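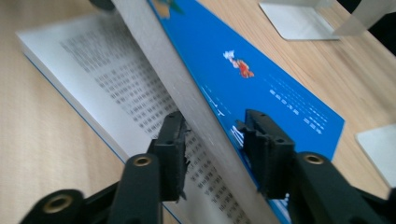 Jesex Paired Grippers and Shelving Package
Reviewed by Ferenc Dudás

I have owned books for most of my life and have never once thought of standing one up as a skill. You pick it up, you turn it, you put it next to the others. Then Jesex sent over its paired grippers, $2,320 with the shelving package, and I spent most of March learning how much my fingers had been doing behind my back.

The idea is simple enough. You hold one gripper in each hand and do the chore yourself, over and over, and the software learns from what you did. Later a pair of robot arms is supposed to do it without you. So before the machine saves you any housework, you get to do a great deal of extra housework. The manual asks for 100 good runs per chore. My mother would have called that a childhood.

Paperbacks are where the trouble starts. A hardcover is a brick with opinions, and two padded jaws can manage a brick. A paperback bends, fans open and slides out one sheet at a time. Get the jaws around the cover but miss the pages and you have lifted a very small tent.
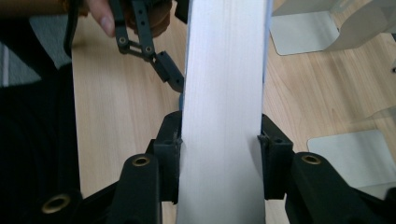 The grippers themselves are well made. The black plastic is stiff, the brass inserts look like they will outlast the warranty, and I never felt any slop in the joints. The weight is another matter. After 40 runs in a row my forearms wanted a word with me, and I took to splitting the work between breakfast and late evening.

Pads are the weak spot. The foam does a lovely job of holding a slick cover without marking it, and it frays. A worn pad has a ragged edge, and a ragged edge loves to catch on the corner of a page. Jesex sells spares. Asico pads fit too with a little trimming, and they cost less, though they're harder and I didn't trust them with anything glossy.

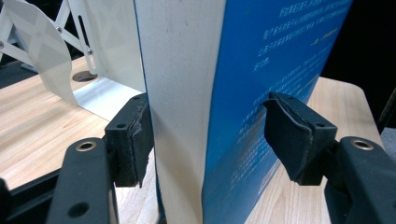
What about the arms, then? Chaltu Adugna ran the same package on her own pair and got on better than I did. Hers would stand a thick paperback upright and let go of it without drama, most of the time. Mine did thick books fairly well and thin ones badly. Neither of us got a pair that could deal with a book lying face down and half open, and in my house that is every book.
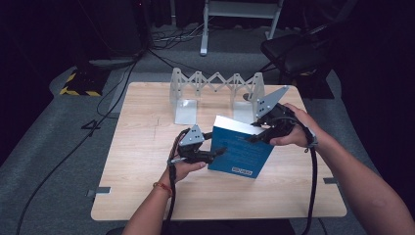
Whitlock Home Review, Issue 40, page 9

Speed is hard to be polite about. I can fill a small expanding book rack while the kettle boils. The arms take long enough that you could read the first chapter of whatever they're holding, if they would let you have it.

The Pruditance software is the best part of the deal. It throws out bad runs without scolding, and it shows you plainly where a grip slipped. Setup took an afternoon, mostly cables. There are a lot of cables, and no machine on the market will tidy those either.

Buy it if you run a workshop or a lab and want to teach a machine one dull job with patience. For the living room, wait. My shelves are in fine order at the moment, but I'm the one who did it.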